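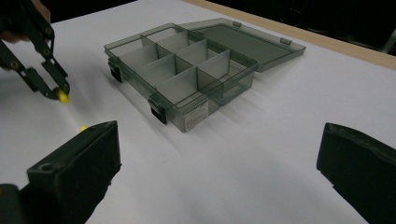
Sivus is my little list of seed varieties, and I started it in June after I found out that every packet I own calls the same bean something different. It's a plain spreadsheet, one row per variety, with 4000 rows in it now. I sort actual seeds the same way I sort rows, so if you picture a see-through organizer box with a grid of compartments and a lid that folds back, you've got the idea behind the "group" column. Each variety goes in one compartment and stays there, even when a catalog insists it belongs with the squash.

What's in the folder

seeds.csv — the main table
names.csv — all the other names I've run into for each variety
notes.txt — me rambling, mostly on tomatoes

The columns

There are 13 of them. Most explain themselves (name, color, days to harvest), but a few need a word. "Source" is where I first saw the variety listed, and it's one of 3 codes: ONI for the old Onier catalogs, HOL for the Holst seed swap sheets, and HAL for whatever turned up at the Hallivley garden club. "Sow" is a month number, and it's for my climate, so please don't plant by it if you live somewhere warm! "Height" is in inches and it's blank for a lot of the herbs, sorry.

Things that are wrong

Peppers. The heat column was copied over from handwritten sheets and I can't always read a 1 from a 7. I've put a question mark next to the ones I don't trust. Dates before the spring cleanup are a mess too — some are the year the packet was printed and some are the year I typed it in.

Using it

Go ahead, use it for anything you like. If you fix a name, send me the row and tell me where you found the better spelling, and I'll add it to names.csv and keep the old one as well.

Last cleaned up Sun 14 April. The lettuces still need doing.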